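Worn pads on the hand-held gripper – replace one or both?
Forum: Upkeep and repair

hundside61
Posted Jul 17, 2020
Hello all, and thank you for the help with the Faron cell last time! Now I've got a question on our hand-held gripper, the one we use for cloth. The left pad has gone ragged along its lower right edge, with little torn bits hanging off. The right one is cleaner, with a slightly uneven lip at the bottom. I'd love to change only the left and keep going.
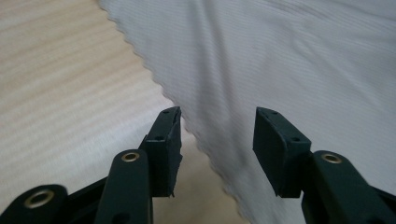

Reply 1
covell_bench
Oh, I know that look well! Change both, my friend. A new pad facing an old one never closes quite square for us, and then thin cloth slides out on one side. We swap ours every 600 grasps, and I put a drop of light oil on each pivot while I'm there.

Reply 2
Ķēniņš
I have to disagree with covell_bench, kindly meant. We've run one new pad against one old one for 130 hours and it picks up ribbed cotton just fine. And please go easy on the oil – it creeps up the arm and marks white fabric. I use a dry brush on the pivots and leave it at that.

Reply 3
hundside61
Dry brush it is, then, as most of what we fold is white. I'll try the left pad alone first and check the grip again in August.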